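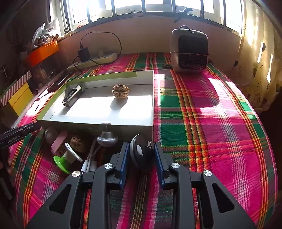
取扱説明書を訳す仕事のこと

家庭用の製品を買うと、箱の底に取扱説明書が入っている。輸入品なら、その日本語の部分には必ず訳した人がいるが、名前が載ることはまずない。今回話を聞いたのは、その訳文を長く書いてきた実務翻訳者の女性である。現在は自宅で、翻訳会社Drorksideからの依頼を中心に、調理器具や園芸機械、ミシンなどの説明書を英語から日本語に訳している。本人の希望で名前は出さない。

仕事の入口は偶然だったという。大学では英文学を専攻し、卒業後は文具の輸入会社で事務をしていた。届いた商品に日本語の説明がなく、箱に貼る小さな紙の文面を書くように言われた。

「穴あけパンチの説明でした。紙の枚数と、使わないときはロックをかけること、指を入れないこと。それだけなんですけど、半日かかりました。英語は中学生でも読めるような文なんです。でも日本語にすると、どれも変に偉そうになるか、変に丁寧すぎるかで」

そのときの紙は今も手元にある。「ロックを掛けて下さい」の「掛けて」と「下さい」が漢字になっているのが気になって、見るたびに直したくなるそうだ。

会社を辞めたのは、夫の転勤でFlultirdaleに移ることになった年である。英語圏の小さな町で、日本語を使う仕事の口はなかった。前の会社の取引先に手紙を書いたところ、園芸用の剪定ばさみの説明書を訳してみないかという返事が来た。それが独立後の最初の仕事になった。

「剪定ばさみを使ったことがなかったので、まず隣の家に借りに行きました。訳す前に庭の木を切らせてもらって、それでようやく、刃を閉じて留め金をかける順番の意味がわかりました。原文だけ読んでいたときは、順番が逆でもいいように思えたんです。逆にやると留め金が入らないんですよ」

以来、借りられるものは借りるようにしている。ただ、実物に触れられる仕事は多くない。発売前の製品は図面と原稿だけが送られてくるし、大型の機械はもちろん家に置けない。原稿に図が入っていないことさえある。「図3のように取り付けます」という文だけがあり、図3はまだ描かれていない。そういうときは担当者に質問票を送り、返事を待つあいだに別の章を進める。

質問票には書き方があるという。

「向こうの担当者も忙しいので、長く書くと返事が来ません。はいかいいえで答えられるように書きます。『このネジは外すのですか、ゆるめるだけですか』。英語だとどちらにも取れる書き方が結構あるんです。remove the screwと書いてあるのに、次の手順でそのネジがまだ付いていたりして。聞くと、ゆるめるだけだと返ってくる。そうすると英語のほうも直してもらえます」

原文の誤りを見つけるのは、翻訳者の役目に入っているのだろうか。契約書には書かれていない、と彼女は言う。しかし一語ずつ読む人間は、書いた本人を除けば翻訳者くらいしかいない。左右の取り違え、部品名の不統一、前の機種から写したまま残った一文。いずれも見慣れたものだそうだ。

「いちばん多いのは、前の機種の名残です。新しい機種にはもうランプがないのに、『ランプが点灯するまで待ちます』と書いてある。そのまま訳したら、買った人はずっと待つことになります」

Drorksideとの付き合いは、Flultirdaleから帰国した年の四月に始まった。最初に受けた試験の課題は電気ポットの説明書で、制限時間はなかった。あとで聞くと、早く出した人は落ちていたという。彼女は提出までにかなりの時間をかけ、訳文と一緒に質問を書いた紙を添えた。添えたのがよかったのだろうと、当時の担当者から言われた。

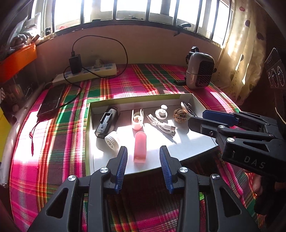
部品の名前を決める

説明書の翻訳で最初に手をつけるのは、本文よりも部品表である。どの部品を何と呼ぶかが決まらないと、一行目から書けない。

彼女が例に挙げたのは、調理器具メーカーKowalczykの製麺機だった。手で回すタイプの卓上機で、説明書は各国語版を合わせた一冊になっている。日本語の部分だけを訳すのだが、部品名の統一のために、同じ会社のほかの製品の説明書もすべて渡された。合わせて327ページあった。

「読んでみると、同じ部品が製品ごとに違う名前になっていました。ノブ、つまみ、ハンドル、レバー。訳した人が違うんですね。それぞれの説明書のなかでは筋が通っているんです。ただ、製麺機を持っている人が同じ会社のミンサーも買うと、こっちではハンドルと呼んでいたものが、あっちではレバーになっている」

そこで用語集を作ることになった。もとの語、日本語の訳語、使ってはいけない訳語、備考の順に並べた表である。完成したときには546語になっていた。管理にはGresimarという用語管理ソフトを使ったが、最初の版は方眼ノートに鉛筆で書いたそうだ。書き直すことがわかっていたので、消しゴムで消せるほうが都合がよかった。

訳語を決めるとき、何を基準にするのか。

「電話で言えるかどうか、です。困った人はお客様窓口に電話をします。そのとき『すみません、あの、横についている、回すやつなんですけど』と言う。私の訳語が『調整用回転部材』だったら、電話口でその言葉は絶対に出てきません。『調整つまみ』なら言ってもらえるかもしれない」

一方で、やさしい言葉なら何でもよいかというと、そうもいかない。同じ機械に回すものが複数あれば、全部を「つまみ」にはできない。麺の厚みを変えるもの、本体を机に固定するもの、カッターを外すときに使うもの。それぞれに短く、互いに聞き間違えない名前をつける必要がある。「固定ネジ」と「固定ピン」を並べると、急いで読む人は取り違える。どちらかの頭を変える。この製麺機では「机の締めネジ」と「カッターのピン」にした。

「『机の』が入ると、ちょっと子どもっぽく見えるんです。担当の方にも最初そう言われました。でも机についているんだから、と言って通してもらいました」

カタカナ語の扱いも悩みの種だという。「クランプ」は工具に慣れた人には通じるが、台所で初めて麺を作る人にはわからないことがある。一方、園芸機械の「スロットル」を日本語に開こうとすると、かえって長くなって読みにくい。読む人がその道具の仲間の言葉をどこまで知っているかで変わるので、同じ英単語でも製品によって訳を変えることになる。用語集の備考欄は、そのための欄である。彼女の備考欄には「製麺機では使わない。芝刈り機では可」といった書き込みが多い。

長音の問題もある。「モーター」か「モータ」か。「カバー」か「カバ」か。工業系の文書では末尾の長音を省く書き方が長く使われてきたし、会社ごとに決まりもある。彼女自身は、家庭用の製品なら伸ばすほうが読みやすいと考えている。ただし依頼元の決まりがあれば従う。

「そこで争っても仕方がないので。ただ、一冊のなかで混ざるのだけは困ります。検索したときに出てこなくなりますから。今はみなさん紙をめくらずに、PDFで探すんですよね」

文の長さと順番

本文に入ると、次は文の組み立てになる。英語の説明書では、動作を先に書き、条件や注意を後に付けることが多い。「蓋を開ける、ただし圧力が下がってから」という並びである。これをそのままの順で日本語にすると、読んだ人が先に蓋を開けてしまう。

「人は全部読んでから動くわけじゃないんです。一行読んで、手を動かして、また一行読む。だから条件は必ず前に出します。『圧力が下がったことを確かめてから、蓋を開けます』。日本語はもともと条件が前に来やすい言葉なので、ここは楽です」

楽でないのは主語だという。英語の命令文には主語がない。日本語にも主語を書かなくてよい。ところが機械が自動でする動作が混ざると、誰が何をするのかがわからなくなる。「ボタンを押すと排水します」は、機械が排水するのか、人が排水口を開けるのか。彼女は、人がすることは「〜します」、機械がすることは「〜されます」または「自動で〜します」と書き分けている。読む人がこの区別を意識することはないだろうが、それでいいそうだ。

一つの手順には一つの動作しか入れない、というのが業界でよく言われる決まりである。彼女もおおむね守っているが、例外がある。押しながら回す、引きながら外す、といった同時の動作だ。分けて番号を振ると、押して、手を離して、それから回す人が出る。こういうところは一つの文にまとめ、「押したまま」と書く。「押しながら」より「押したまま」のほうが、手を離さないことが伝わるという。

警告文についても聞いた。説明書の冒頭にずらりと並ぶ、あの注意書きである。

「読まれていないのは知っています。私も自分の家の炊飯器のは読んでいません。でも、あそこは手が抜けないところで、会社の法務の方が一番細かく見ます。『おそれがあります』と『ことがあります』では重さが違う。勝手に変えられません」

警告文には定型があり、過去の訳文をそのまま使うことが多い。翻訳の料金も、過去の文と一致した部分は割り引かれる。訳文の再利用を管理するソフトが一致率を計算し、請求書に反映される。効率はよいが、前の訳がまずい場合にもそれが残り続ける。直したいときは、直すことの利点を書いて担当者に出す。通ることもあれば、ほかの製品との統一を理由に断られることもある。

「芝刈り機で『お子様の手の届かない場所で使用してください』というのがあって。保管なら届かない場所でいいんですが、使用ですからね。空中で刈るんですかって話で。あれを直してもらうのに、ずいぶんやり取りをしました」

一日の進み方

仕事は朝のうちに始める。訳せる量は日によって違うが、仕上がりで2,000字を目安にしている。用語が固まった後半になるともっと進むし、部品表の段階ではほとんど進まない日もある。量が出なかった日の夜は、なるべく原稿のことを考えずに寝るようにしているそうだ。

昼食のあとは前の日に訳したところを声に出して読む。黙読だと、自分が書いた文は意味がわかっているので滑ってしまう。声に出すと、息が続かないところで文が長すぎることに気づく。家族がいるときは小さな声で読む。圧力鍋の警告文を読んでいたら、隣の部屋から「何をしたの」と聞かれたことがあった。

校正は紙でする。画面で直したものを印刷し、赤で入れ、また画面に戻す。手間はかかるが、段落の頭に同じ言葉が続いているのは紙でないと見つからない。数字と単位はさらに別の回で確認する。本文を読みながら数字も見ようとすると、どちらもおろそかになるという。

「数字の回は、意味を読みません。原文の数字に線を引いて、訳文の同じ数字に線を引く。それだけです。退屈ですけど、ここで見つかる間違いが一番怖い間違いなんです。オイルの量とか」

調べものは、以前は図書館とメーカーのカタログが中心だった。今は動画で道具の使い方を見ることができる。ミシンの糸掛けのように、言葉だけでは想像しにくい動作には助かっている。しかし動画に出てくる人が正しい手順でやっているとは限らず、あくまで手の動きを知るために見る。呼び名を調べるときは、金物店の通販のページや、修理を受け付けている店の案内を読む。そこには、売る人と買う人が普段使っている言葉がそのまま載っている。

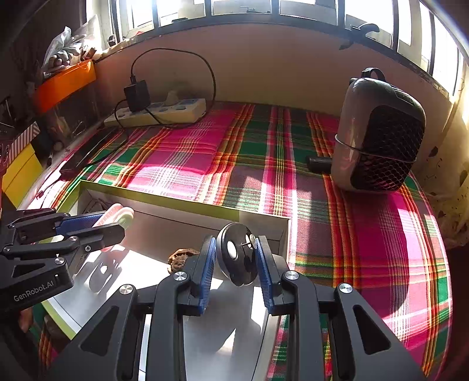 最終更新：2022年9月5日

機械翻訳の話は、こちらから尋ねる前に本人が切り出した。ここ5年で依頼の中身はだいぶ変わった。白紙から訳す仕事が減り、機械が訳した文を人が直す仕事が増えた。ポストエディットと呼ばれるもので、単価は低い。

「速いだろうと思われるんですが、慣れるまでは自分で訳すより遅かったです。なまじ読める文になっているので、どこが間違っているのか見つけにくい。昔の機械翻訳はひどかったから、かえって安心でした」

彼女が見るところ、機械の訳文は一文ずつなら整っている。崩れるのは文と文のあいだで、三つ前の手順で「カバー」と呼んだものが「ふた」になり、次の章では「覆い」になる。用語集を読み込ませればある程度は防げるが、完全ではない。結局、部品表を自分で作り、頭から突き合わせることになる。

断った仕事もある。納期が極端に短いもの、それから、質問を受け付けないという条件のものだ。質問ができないと、わからない箇所をわかったふりで訳すしかない。それで事故が起きたときに、自分の訳した文が載っているのは嫌だという。若いころは断れずに引き受けたものもあり、そのひとつは今でも思い出すと落ち着かないそうだが、どの製品のものかは教えてもらえなかった。

これから始める人に

翻訳の講座で話を頼まれることがときどきある。受講者には文芸や映像の翻訳を目指す人が多く、説明書と聞いて身を乗り出す人は少ない。彼女はそこで、家にある説明書を一冊持ってきてもらい、書いてあるとおりにだけ動いてみるという練習をする。知っていることを使ってはいけない。コンセントにつなぐと書いてなければ、つながない。

「たいてい途中で止まります。書いた人が当たり前だと思って飛ばしたところで止まるんです。どこで止まったかを発表してもらうと、みなさん結構怒っていて、面白いですよ」

訳す力については、英語よりも日本語のほうで差がつくと話す。「〜の上で」「〜のうえで」、「とき」と「時」と「際」。こうした細かい書き分けを、人に聞かれたときに説明できるようにしておくこと。依頼元から「ここはなぜひらがななのか」と聞かれて、なんとなくです、と答えると、次から細かく直されるようになる。

収入についても聞いた。額は控えるが、会社員だったころを上回った年もあれば、大きく下回った年もある。季節の波もあって、園芸機械は冬に、暖房器具は夏に原稿が来る。真夏に「雪の日は給油口の周りの雪を払ってから」と訳していると、手が止まることがあるそうだ。波をならすために、彼女は製品の分野をわざとばらけさせている。

自分の訳した説明書を店で見かけることはあるか、と尋ねた。

「箱の中なので、見えないんですよね。でも一度、知り合いの家にKowalczykの製麺機があって、引き出しに説明書が入っていました。見せてもらったら、麺の厚みの表のところに、ボールペンで丸がしてあって。うどんはここ、と書いてありました。うどん用の機械じゃないんですけど」

表の下の余白が狭くて、書き込みは隣の手順にはみ出していた。改訂の打ち合わせがあったとき、余白をもう少し広げられないかと担当者に言ってみたが、ページ数が増えるので見送られた。次の改訂でもう一度言うつもりだという。

いま手元にあるのは、家庭用の精米機の説明書である。部品表の途中で、ぬかを受ける容器の名前がまだ決まっていない。候補はノートに書いてあり、「ぬか箱」に丸、「ぬか受け」に三角がついていた。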